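Floor marking tape, yellow, bright. Sold by the roll under our own Veltlow label. For marking out bays on hard floors and short pile carpet tile, so you know where a crate or rack goes back. Also sold cut to length, see furthr down.

Most asked question: does it stick to carpet. Yes on flat tile, no on loop pile or anything fluffy. Hoover first. Press hard with the heel of your hand, then walk it in.

Six squares in two columns is a layout plenty of people ask for, with an aisle left for the rack.
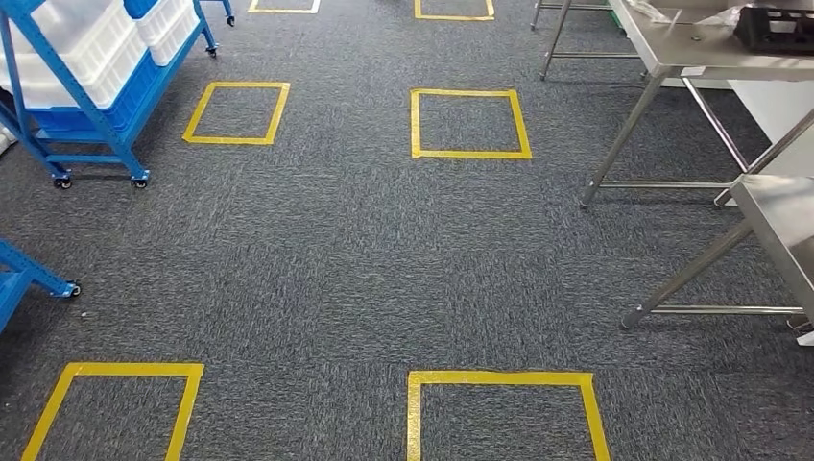 *Yellow bay squares on grey speckled carpet tile, blue rolling rack alongside.*

Laying it:

- Chalk line first. Don't trust the tile joins, they wander
- One side at a time, overlap at the corners
- Go slow on the pull. Wrinkles happen where pieces join, trim with a blade if it bothers you. Doesn't affect the hold
- Leave overnight before wheeling anything heavy over it. Castors are hard on fresh tape
- Hollow squares use less tape than filled ones and look tidier when you are stood at the end of the aisle

Comes off in one piece if you pull low and flat. Left down for months it can leave a bit of residue, the Ponano cleaner shifts it. Test a corner of carpet first please.

**Rolls and packs**

- Single roll, code 958
- Pack of 5, best value for a stockroom
- Pre-cut strips, 30 to a bag, handy for squares
- Blade and chalk set sold seperately

Yellow only at the moment. White is on order, should be in October. Castaño branch has the single rolls on the shelf, Pliltden is order and collect. Order before noon Tuesday for that week's van.
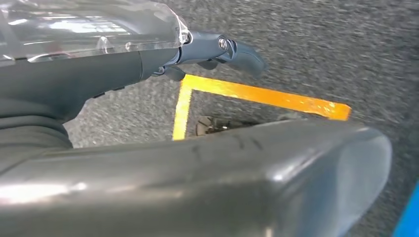 ## Returns

Unopened rolls only, in the wrapper. Opened bags of strips can't come back, sorry. If a roll arrives squashed send us a photo of the box and we'll swap it. Keep rolls flat and out of the sun or the edges go gummy.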